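Unpacking and Repacking a Square Plate: Work Surface and Instruction Sheet

Final report, Product Handling module, spring term

Summary

This project looked at how a small flat part is taken out of its bag, checked on both faces, and put back. The part is the square white plate from the Falen set, sold by Luvville. We wrote a new instruction sheet for it and set up a low work surface on the floor. The old sheet ran to 1,189 words. Ours is 107 words. People finished faster with the short sheet, but we also changed the work surface between the two rounds, so we can't say how much of the gain came from the sheet alone. This is explained under Limits.

1. Background

Our module asks each group to pick one step in the life of a household product and improve it. We picked returns. When a customer sends back a Falen set, the plate has to be inspected and repacked before it can go out again. A plate with a scratch or a fingerprint on it goes to the seconds shelf. Gevine, the shop where one of us works on Saturdays, let us use plates from its seconds shelf for practice, so a new scratch did not cost the shop anything.

The shop does this work standing at a counter next to the register. The counter gets used for everything else too, and plates are often put down on top of receipts, keys and tape. We guessed that a lot of the scratches came from there.

2. What we wanted to find out

Does a larger, clear surface lead to fewer new marks on the plates?
Can the job be explained on a half sheet of paper?
Where should the bag go while the plate is being handled?

The third question was added late. In our first practice round the bag kept ending up under the plate, and then it had to be pulled out again.

3. Work surface

We tried three surfaces: a folding table, a bare plywood board and a stone-look slab laid flat on the floor. The folding table wobbled when people leaned on it. The plywood board left dust on the plates. The slab did not move, and because it is dark grey it was easy to see a white plate against it. Small pieces of tape and lint showed up well too.

The slab has pale veins running through it. We were worried that people would mistake a vein for a hair or a thread and try to pick it off. Two people did this on their first try and then stopped.

We put the slab in a corner so that it had a wall at the far side and a wall at the left. It can't slide away, and things pushed to the back stay on it. The person sits on the floor at the open side. This was fine for a short session. After 20 minutes most people wanted to get up and stretch, and one asked for a cushion, which we gave to everyone after that.

4. Instruction sheet

The old sheet started with a page about the Falen set and its care. The part about repacking was on the back. We cut everything that was not an action and tested the draft on students from another group. They had two complaints. The first was that we used the word "face" for the flat side of the plate, which some people read as "front." We changed it to "side." The second was that we did not say how to hold the plate. We added a line about using both hands and holding it by opposite edges, with the thumbs kept off the middle where possible.

5. Test procedure

Each person read the sheet first and could keep it next to them. We did not answer questions once the timing had started. Testing took place on Thursday afternoons in the Mabuza study room, with the blinds down to keep glare off the bags.

6. Results

The new setup was faster for every person who tried both. Fingerprints in the middle of the plate were less common with the new sheet. We found no difference in edge marks, and we think most of those were already on the plates when we got them. We should have photographed each plate at the start.

Putting the plate back was slower than taking it out in both rounds. The bag is thin and sticks to itself. Nothing on our sheet helps with this, and a stiffer bag might do more than any wording.

7. Limits

The group was small and all of them were students. We changed the sheet and the surface at the same time. The slab is also too heavy for a shop to move around, and Gevine has no free corner for it, so the shop would need a smaller version on the counter.

8. Final layout

The bag is kept on the left side of the slab and the plate is handled near the middle. The hands go on the left and right edges, between the corner spots.
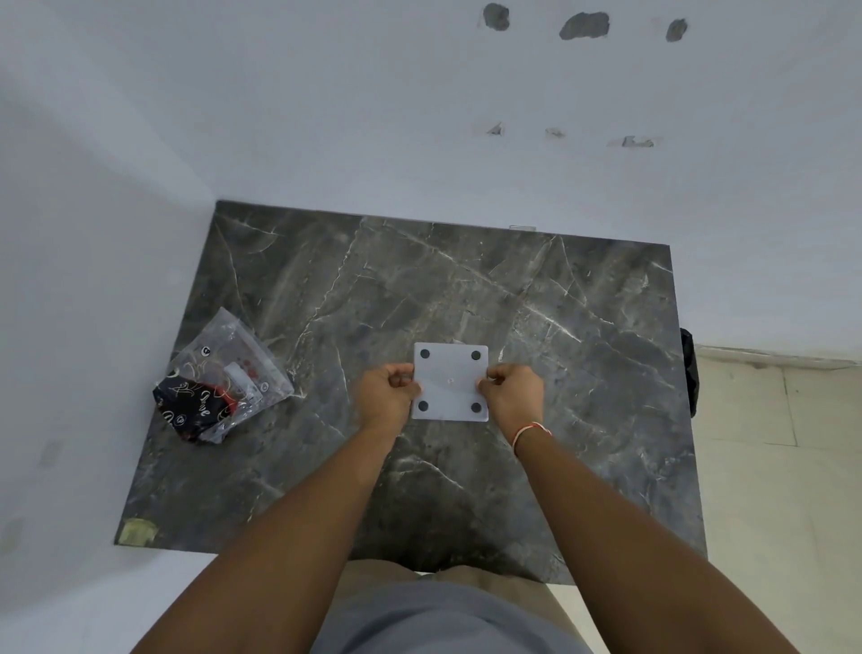 9. Next steps

Repeat the test with the old sheet on the slab, so that only one thing changes.
Ask Luvville for a sample of a stiffer bag.
Leave the half sheet at the Gevine counter through August and collect comments from the staff.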